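Cekcombe lab settles its robot budget for next year

Friday, December 20, 2024
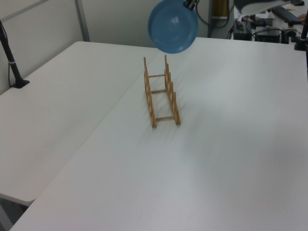 So the spending plan finally went through this week, and I've been dying to write it up, mostly so people stop asking me in the hallway. We are not getting a second arm. I know! I wanted one too. What we are getting is a pile of smaller stuff that the dish rack work has been begging for since the fall.

The biggest line is grippers. Jeon quoted us 3,000 dollars for a pair with softer pads, and that price includes the mounting plates, which we forgot to budget for last time (my fault, I've apologized enough). Plates are a pain to hold. You get the rim, you tip the thing up on edge, and then you have to come down between pegs without much room on either side. The pads we use now do okay with plastic, but we'd like to move up to stoneware in the spring and I don't want to be sweeping the floor every afternoon.

Next comes 800 dollars for racks and dishes. That sounds like a lot of dishes, and it is. We've been leaning hard on the wooden peg style and I want wire racks, a couple of those folding ones, and some deep bowls that won't sit the way a plate does. Somebody suggested the thrift store on the way out of town, so if you have a favorite shelf over there, tell me and I'll bring the van.

Then there's the camera question. We went back and forth on whether to buy another Lumix or live with what we have, and for now we're living with what we have. The money goes to cable management instead, which got a laugh in the meeting, but I've lost whole mornings to a loose connector and I'm not laughing.

Gradelier, the scheduling software, is renewed for 11 more months. I asked for a full year and they wanted to line it up with their own billing, so fine. Log your sessions in it, please — the usage reports are what got us the gripper money in the first place.

The second arm isn't dead, by the way. It's been pushed to the summer review, and the folks holding the purse strings want to see some 2 months of numbers on the new grippers before they'll talk about it. I think that's fair, even if I grumbled at the time.

Orders go out after the break. Jeon says shipping is slow in December, so I wouldn't expect boxes until well into the new year. If you need something small before then (tape, zip ties, sponges), put it on the sheet by the door and I'll pick it up on my next run.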